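Reis im Reiskocher mit chinesischen Tasten

Viele Freunde fragen mich, welche Taste man drücken muss. So mache ich es zu Hause in Irnberg.

1. Reis waschen, bis das Wasser fast klar bleibt. Danach 18 Minuten einweichen.

2. Topf außen gut abtrocknen und einsetzen, dann Deckel schließen.

3. Mit 功能选择 das Programm wählen, dann 开始烹调 drücken - das ist Start. Rechts oben liegt 保温/取消, Warmhalten und Abbrechen.

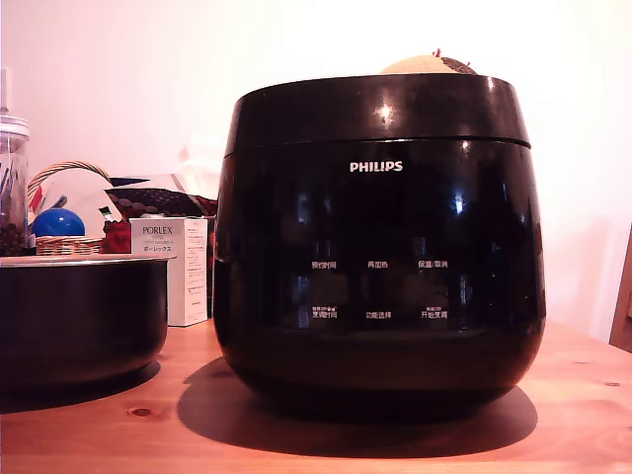 4. Nach dem Kochen den Reis zehn Minuten ruhen lassen und mit dem Löffel lockern.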